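Re: [textile-care] Lint transfer after first wash, microfiber terry

Attached one, then comments inline.
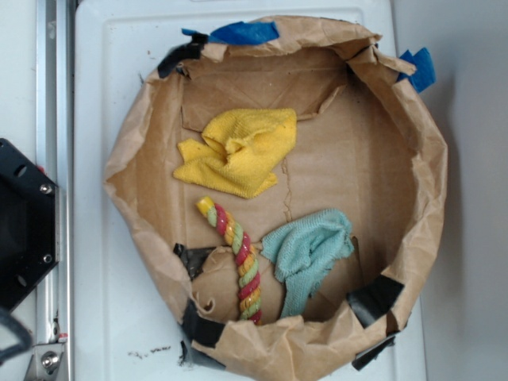

Ferhat Tuncer wrote:

> We see heavy lint on the Rundel cloths after a shared load with
> cotton towels. Wash was warm, normal detergent, no softener. Is this
> a defect in the cloth or in our process? Also, does anyone on the
> list have weights for a 200 gsm cloth before and after?

Process, most likely. Split microfiber has hooked filament edges and will hold any loose cotton fiber it meets in the drum. New cotton towels shed the most in their first few cycles. I would rule out the towels before blaming Rundel.

What I would try, in this order:

Rewash the cloths alone, cool, with half the usual dose of liquid detergent. Powder can leave undissolved grains in the loops — a separate problem, but it looks like lint on dark colors.

Clean the filter and the door seal first. Ours held enough cotton to spoil the next two loads.

Dry on low or on a line. The Duman dryer at the Fodolville site has a low setting that still reached 69 C at the drum outlet when I put a probe on it in July. That is hotter than I like for polyester/polyamide blends. Check yours with a probe and don't go by the dial.

On weights: I have figures for one batch only. 12 cloths, nominal 200 gsm, line dried and left overnight before weighing. Batch total was 600 g before the first wash. I did not get a usable "after" figure, as two of the cloths went back into service before I had the scale set up. I can repeat it with the next Clorano order if there is interest.

> Would a softener help release the fibers?

No. It coats the filaments and absorbency drops. If someone has already used it, two or three hot rinses without detergent usually bring most of it back, subject to the temperature limit on the care label.

One question back to you: were the cotton towels new, and were they terry or flat weave? If flat weave, I would look at the filter before anything else.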